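Why Do Sofas Eat Things?

A sofa looks like the laziest thing in the house. It has never once gotten up to help. But somewhere behind the seat, it may be holding on to your eraser, a sock and half a cracker. 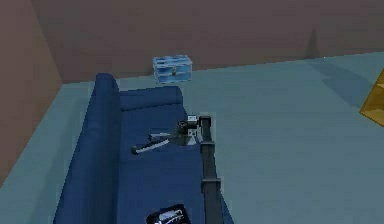 First, what is a sofa hiding?

Most sofas are a strong frame with soft stuff on top. The frame is usually wood, sometimes metal. Across the frame go springs or stretchy straps, and on top of those goes the padding, which is often foam. Last of all comes the cover, the part you are not supposed to wipe your hands on.

Foam is mostly air. It is full of tiny bubbles with very thin walls. When you sit down, the walls bend and air gets pushed out. When you stand up, the walls spring back and air creeps in again. If you sit in the same place every day for years, some of the walls get tired and stay bent. Grown-ups call this dent "my spot" and are strangely proud of it.

So where do the coins go?

Many sofas have a gap where the seat meets the back. Sit down and the seat sinks, so the gap opens a little. Now tip your hips back, the way you do when the movie gets good. Your pocket tips too, and its opening points the wrong way. Gravity does the rest.

When you wriggle, the gap opens and closes, and each wriggle lets the coin slide deeper. It can't climb back up, because coins have no legs. Flat, smooth things go down fastest. A teddy bear is quite safe.

Edin Mladenović fixes furniture in the town of Rivedham, and he keeps a jar for what he finds when he opens up old sofas and can't track down the owner. At last look it held 249 coins, 3 keys and a tooth. The tooth has not been claimed.

Is it all just coins?

Sadly, no. There are crumbs. There is also dust, which is a mix of cloth fibers, bits of soil from outdoors and tiny flakes of skin. Some of that skin used to be you. Try not to think about it during dinner.

Try it yourself

You need two thick books, a folded towel and a coin. Stand the books side by side on the towel with their covers touching. Rest the coin on top, flat, right over the line where they meet. Now rock the books gently apart and together. How many rocks before the coin drops in? Try again with a button, then with a cotton ball.

After that, go and check your own sofa. Ask first, and look before you reach, as pins and pencils fall in too. Anything sticky belongs to your brother.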